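Notebook, December — glue trials, batch 24

Started 9:40. Room at 21 C, humidity meter still reading junk so ignore that column. Sakda mixed the Kisinex hide glue last night, soaked overnight, strained twice. Smells worse than the Foltitz stuff but pours nicer.

Test strips: beech to beech, end grain sized first. Clamped 2 hours, not the full overnight, want to see early strength. Strip 209 slipped in the clamp, my fault, too much glue. Redo.

Open time is the real problem. By the time I've got the second face brushed the first one is skinning over. Tried warming the parts with the hair dryer — better, maybe double the working time. Kolbrún says add a pinch of urea, she did that at Tveit for years. Havent tried yet, ask her how much by weight.

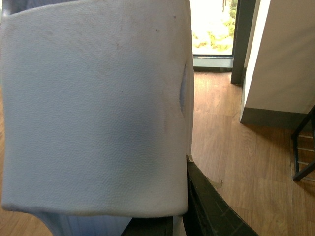
White pad, brown and grey specks on the upper part.

Foltitz strips from last week: three broke in the wood, one in the glue line. The bad one had a dry patch at one corner, so brushing not glue. Will stop using the cheap brush.

Pot temp drifts. Set to 60, found it at 68 after lunch. Anything cooked that long goes in the bin, dont be tempted to thin it and use it up. Need a seperate thermometer in the pot, dial on the heater is no good.

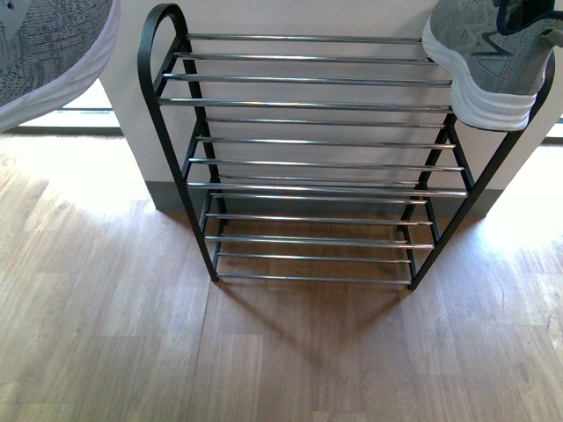 Shoe rack by the wall, grey sneaker on top.

To do: urea batch, recut 209, call Pusten re beech offcuts (the last lot was damp). Sakda has the break numbers for strips on his sheet, copy in here before they get lost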